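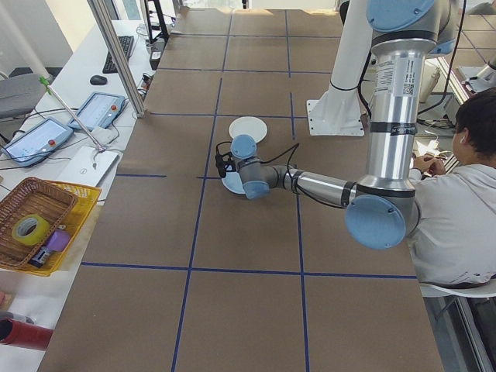 Chapter 4
Teaching by Demonstration

Programming a robot arm by demonstration means recording a person's skill as a series of joint positions, gripper states and sensor readings, and then fitting a controller to that record. Two families of method are treated in this chapter. In kinesthetic teaching the operator takes hold of the arm and moves it through the task; in teleoperation the operator works from a distance, through a pendant, a joystick or a second arm. The choice affects the layout of the workspace as much as the software. A table surface divided into rectangles by coloured tape, with the plates to be handled lying inside one rectangle, allows start positions to be named and varied according to a plan – a matter taken up in Section 4.3. Teach pendants should be kept within the operator's reach, each with its emergency stop unobstructed.

The worked problems draw on the Kneath tableware study, directed by Fathima Talukder and Iolo Gough, in which 1,491 demonstrations were retained from 2,861 recorded. Students often find the proportion discouraging. Section 4.5 examines the grounds on which a demonstration may be rejected, including hesitation, regrasping and loss of synchronization between data streams.

Readers should be familiar with forward kinematics (Chapter 2) before proceeding.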